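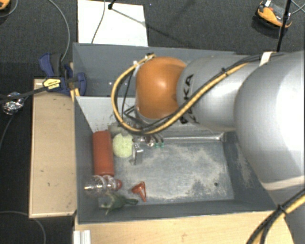 A KUKA arm over a grey bin, with a second bin behind it.

Prevwood Forow 144 tabletop telescope: four months on a garden wall

I bought the Forow 144 in the week of the longest unbroken cloud I can remember, as is traditional. It sat in its box in the hall for nineteen nights. By the time the sky cleared I had read the manual twice, including the part in German, and had developed firm views on the dust cap.

For anyone who hasn't met it, the Forow is a small reflector on a wooden rocker base, with a 144 mm mirror and a focal length of 800 mm. It comes with two eyepieces and a red dot finder. There are no motors and no app. You point it at things by pushing it, and when the Earth turns you push it again.

The mirror is very good. I'll say that early because I'm going to be rude about the rest. On the first clear night I had Saturn within five minutes, tiny and sharp, with the rings cleanly separated from the planet. I said a word that brought next door's security light on. The Orion Nebula from a town garden shows proper structure if you give your eyes half an hour, and the double star in Albireo splits without any fuss at all.

Now the focuser. It is a helical one, meaning you screw the eyepiece in and out like a reluctant jam jar lid. Mine had enough slop that the view shifted sideways each time I changed direction. Three turns of plumber's tape fixed it. At this price I'd have liked Prevwood to buy the tape.

The finder is fine in the way a supermarket umbrella is fine. Its dimmest setting would guide shipping. I put a bit of smoked plastic over it and can now see the star I am aiming at, which had previously been optional.

Of the eyepieces, keep the long one. The short one has the eye relief of a keyhole, and I replaced it with a second-hand Muriithi 9 mm that has made the whole telescope feel a class better. The box promises magnification "up to 2000x". Ignore this. On most British nights you will get mushy planets well before 200.

Then there's the base. Tabletop telescopes assume you own a table that doesn't wobble, kept outdoors, at the right height, facing the right way. I own a wall. It faces Prerden and the glow of its retail park, so Jupiter is a treat and anything low in the west is mostly car park. A sturdy stool does the job elsewhere, though you'll be kneeling by midnight.

Collimation was well out on arrival and has held steady since I sorted it in May. The instructions for this run to one paragraph and a drawing of what may be a pie.

Would I buy it again? Yes, and I'd set aside another 43 pounds for the eyepiece and the tape. If you want it to find things for you, look elsewhere and spend more. If you don't mind hunting, the mirror earns its keep.

Four stars out of five. The missing one went on the finder.

Posted 18/01/2026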